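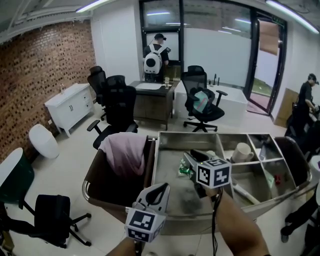
4. Clearing and wiping the tray cart

I do this one at the end of every session in the Staltine room, and once you've got the hang of it you'll be done before the kettle boils. The tray is stainless steel, so it's pretty forgiving, but it shows every smudge (and I mean every smudge!). The big open section always gets the worst of it. I don't know why people look at a nice flat metal surface and think "wrapper goes here," but they do, and I've done it myself.

Before you start, park the cart somewhere you can walk all the way around it. It's on wheels, so roll it by the handle rail and don't shove it by the tray.

Step 1. Pick out the trash by hand. Candy wrappers, bits of tape, whatever's there. Check the small cells too, the far ones especially, where little things like to hide.

Step 2. Take out anything that isn't trash. Mugs go to the sink. If you find something small and you can't tell what it belongs to, put it in the Clurkatari box and leave it for the next person. Please don't guess and toss it!

Step 3. Mix your wipe-down water. I use 500 ml of warm water and a small squirt of dish soap, and that's plenty for the whole cart. More soap just means more rinsing.

Step 4. Wipe the open section first, going with the grain of the brushed metal. Circles leave swirls that you'll be staring at until March.

Step 5. Do the divided side next, one cell at a time. Wrap the cloth around your finger for the corners.

Caution: No scouring pads and no bleach on the tray. We had a bad patch on the old Bukov tray from exactly that, and it never came out.

Step 6. Go over everything with plain water, then dry it right away. Water spots are almost as annoying as the smudges were.

Step 7. Rinse the cloth, wring it out hard, and drape it on the cart to dry. Spread it out flat if you can. A bunched-up cloth smells awful by morning, trust me.

5. Putting the room back

The cart's the fiddly part, and the rest is mostly chairs. They wander all over during the day, as rolling chairs do, and I like to start at the brick wall and work my way toward the glass doors.
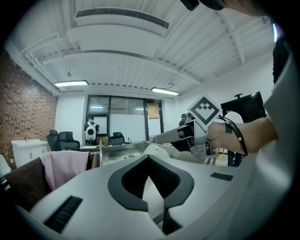

If you go the other way you end up boxed in behind your own chairs, which I managed twice in my first week.

Step 1. Clear the seats before you move anything. Things get left on them and then slide off halfway across the floor.

Step 2. Roll the mesh chairs back to the desks and leave a clear path to the doors.

Step 3. Bring any glasses over to the sink. The little bottle on top of the white cabinet stays where it is.

Step 4. Switch off the air conditioning first and the ceiling lights last (you'll want to see where you're walking).

Note: If a caster sticks, tag the chair and write it in the Moges notebook, page 16. I check that page whenever I'm in, and I'd much rather swap a wheel than have somebody tip over.

Abrehet Endale, updated 2020-11-13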